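Ticket 466: Glove on robot hand, checklist says stop, operator says go

Status: Closed
Opened by: Nafula Mosoti
Assigned to: Mwangi Lema
Site: Follside, manipulation bench
Procedure affected: Bench Practice, section 5 (hand coverings)
Priority: Normal

Problem as reported

The pre-session checklist has a line that reads "Glove free of fuzz, pilling or loose fiber. If not, replace before starting." I stopped two sessions on that line and the operator restarted both of them. His view is that the glove is fine and that every glove we own looks fuzzy under the bench light. My view is that the line says what it says. We need a rule that two people can read the same way, or the checklist is not doing anything.

Second item, same sessions. The shape sorter task sheet says "clear the work surface" as step one. The loose pieces were out on the surface next to the board. I don't know if that counts as clear or not. Please rule on both.

-- Nafula

First reply, Mwangi Lema

Taking this. A few things before I look at the bench.

Please don't restart a stopped session until the person who stopped it signs off. That is already in section 2 and it applies to everyone, including when the stop looks wrong. I have spoken to the operator. If a stop is wrong we fix the text of the rule afterward.

Can you send me the following:

The glove log page for the hand, with the cycle count.
The version of the task sheet that was at the bench. There are two in circulation, the one from July and the one Tanui edited later.
One still from the wrist camera with the hand up at the board.

Reply, Nafula

Glove log says the current glove is well under the 2,000 cycle limit. The last entry was 74 cycles for the session before mine. The sheet at the bench is the July one. Still is in the shared folder.

Findings, Mwangi

I went through the still and then went to the bench with the July sheet in hand. Notes in the order I made them.

The covering is matte black fabric and it does have a nap. Fine fibers show along the edges of the digits, and at this distance that gives every digit a soft outline. I can't find a torn spot or a hanging thread on the parts that are in view. The palm is one dark mass in the still, so I checked that by hand at the bench. No holes, seam closed.

I then took an unused glove out of the packet and held it under the same light. Same soft edge. So the word "fuzz" in the checklist describes a new glove, and anyone who follows the line as written will stop every session. Nafula read it correctly. The line is bad.

The digits also cover a good part of the board when the hand is this close. The lime green square and most of the orange round piece are easy to see, but the red rectangular one is partly behind the fingers and the small ones only show through the gaps. Anyone judging a placement from the wrist view alone would be guessing at those. The July sheet doesn't say which view to judge from.

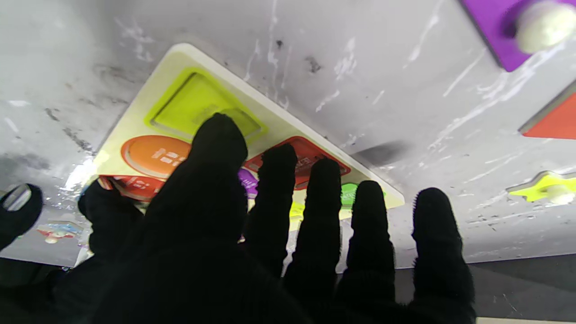

Work surface

The white surface is scuffed, with long streaks, gray smudges and a scatter of small dark specks. The scuffs are allowed. Section 3 only asks for a surface that is flat, stable and wiped down. The smudges and specks are a different matter, and I would like them wiped or confirmed as permanent marks before a session is logged.

I wiped the bench with a damp cloth when I was there. Some marks came off and some didn't. The ones that stayed go on the bench card as known marks, so the next person doesn't spend time on them.

On the loose pieces: a purple square, a red-orange triangle and a yellow star are on the surface to the right of the board. They belong to the task. "Clear the work surface" was written for tools, cups and cables, and it never mentions parts that are waiting to be placed. Leaving them out is fine. The operator was right about this one, but the sheet should say so in words.

Ruling

1. The fuzz line is withdrawn as of today. Replacement text is below.

2. Task pieces may stay on the surface. Anything that isn't on the task's parts list comes off.

3. Both stopped sessions keep their data. Mark them "restarted without sign-off" in the session notes. No other action.

Replacement text for section 5

5.1 Before each session, look at the covering on every digit, front and back, with the hand stopped and drive power off.

5.2 Replace the glove if you find a hole, an open seam, a thread longer than a fingernail, or fabric that has slid so that a fingertip sits loose.

5.3 A soft or napped surface is normal for this fabric and is not a reason to stop. If you are unsure, compare with the unused glove in the bench drawer.

5.4 Replace the glove at 2,000 cycles whatever it looks like. Write the count in the log at the end of the session, by hand, with initials.

5.5 Judge placements from the overhead view. The wrist view may be used as a second check when the piece is not covered by the hand.

Follow-up, Nafula

Used the new text for 5 sessions. No stops. One question on 5.2: a thread longer than whose fingernail? Lastimo and I got different answers on the same glove.

Also the reference glove was missing from the drawer. It was over at the Bekance bench.

Mwangi

Fair point. Changed 5.2 to "a thread you can pinch between two fingers." Lastimo has tried it and agrees with your reading now.

Reference glove is back in the drawer and tagged DO NOT FIT. Please don't put it on a hand even if the packet is empty -- order more from the stock sheet and wait.

The July task sheet has been pulled from all benches. The new one carries the wording on loose pieces in step one and the wording on camera views in step four. If you find a July copy anywhere, recycle it and tell me which bench it was on.

Closed Dec 24, 2025. Reopen under the same number if 5.2 causes trouble again.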